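Section 4: Setting Up Your Table with the Tiered Desk Organizer

Welcome to the part of the guide most people skip ahead to, and we don't blame you one bit. By now you should have your table standing level (Section 2) and your chair adjusted to suit your legs and your back (Section 3). This section covers the top of the table: where the organizer goes, what belongs on its shelves, and how to keep a good clear space in front of you for writing. Give yourself a quiet half hour for it, put the kettle on if you like, and please read a step all the way through before you start moving things.

What you will need

The tiered desk organizer
A soft, lint-free cloth and a little lukewarm water
The four self-adhesive feet from the small paper envelope
Your notebook, your papers, and whatever small items you use every day
Two or three cable clips (sold separately, in the Droteck accessories pack)

Before you begin

The organizer is packed with a thin protective film on both sides of every panel. The film is clear and clings very closely, so it is easy to miss. Run a fingernail along one corner of each panel and you will feel it lift. Peel it slowly, and low to the surface.

CAUTION: Don't use window spray, rubbing alcohol, or the rough side of a sponge on the organizer. These can leave a cloudy patch that won't polish out. The soft cloth and lukewarm water are plenty, even for fingerprints.

4.1 Placing the organizer

1. Clear the whole table. We know it's tempting to shuffle things sideways and work around them, but you'll do a better job with everything off. A spare chair makes a perfectly good holding place for bags and boxes while you work.

2. Wipe the tabletop and let it dry completely. Adhesive feet will not hold on a damp or dusty surface.

3. Turn the organizer upside down on the folded cloth and press one foot onto each bottom corner. Hold each one down firmly while you count slowly to ten.

4. Turn it upright again, using both hands on the lowest shelf. Please don't lift it by the top shelf — the joints are made to carry weight downward, and they don't enjoy being pulled.

5. Set it at the far end of the table with the open front of the shelves facing you. On a table 900 mm deep this leaves a comfortable writing space. If your table is shallower, try the organizer in the back corner on the side of your non-writing hand.

6. Keep the things you press or pick up all day, such as a calculator or a desk phone, beside the organizer at the same end. Right-handed people usually like them on the right. Leave a finger's width between them so that papers can slide in and out without catching.

7. Lay your notebook in the middle of the table, in front of the organizer. A spiral notebook sits best with the binding to the left if you write with your right hand. Make sure it can open flat on both sides before you decide that its place is settled. 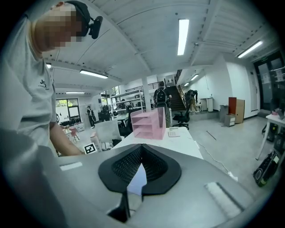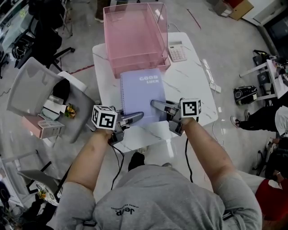
4.2 Filling the shelves

8. Start with the bottom shelf and put your heaviest items there: full folders, spare notebooks, pads of paper. Each shelf can carry up to 2,000 grams when the load is spread evenly. A thick stack pushed all the way to one side counts as an uneven load, even if it weighs less than that.

9. Use the upper part for whatever you reach for most often. Milagros Tan, who tested the early versions for us at her own kitchen table, keeps unopened mail there and nothing else, and she tells us her bills have been paid on time ever since. You may have other priorities, of course!

10. Stand back and look at the shelves from your chair. The panels are translucent, so color and clutter will show through from every side. If that bothers you, a plain sheet of card cut to the size of the shelf and laid under your papers makes everything look calmer.

NOTE: Don't place hot drinks, candles, or a warm power adapter on any shelf. Heat can bend a panel for good, and this is not covered by the guarantee.

4.3 Power and cables

11. If you keep a power strip on the table, put it near one of the side edges, well clear of the place where your forearms rest. Leave enough slack that nothing pulls tight when you move a device closer to you.

12. Run thin cables along the edge of the table and fasten them with the clips. Where a cable has to come down to the floor, bring it down beside a table leg and lead it toward the wall, away from anywhere people walk or roll a chair.

CAUTION: Never run a cable underneath the organizer. The feet will rock, the shelves will lean, and over time the cable itself may be damaged.

4.4 Looking after it

Dust the shelves once a week with the dry cloth, and wash the whole organizer every couple of months. Empty it first, wipe it with lukewarm water, and dry it right away so that you don't get spots. Strong sun can fade the color, so if your table stands by a window, it's worth turning the organizer now and then.

If a foot comes off, clean the old adhesive away with your thumb and press on a new one. Spare feet are included in the Naltum care kit, or you can write to Rowena Fajardo at our parts desk and she will put a set in the mail to you. Please tell her which size of organizer you have — it's printed on the side of the carton, next to the bar code.

Continue to Section 5 for the desk lamp.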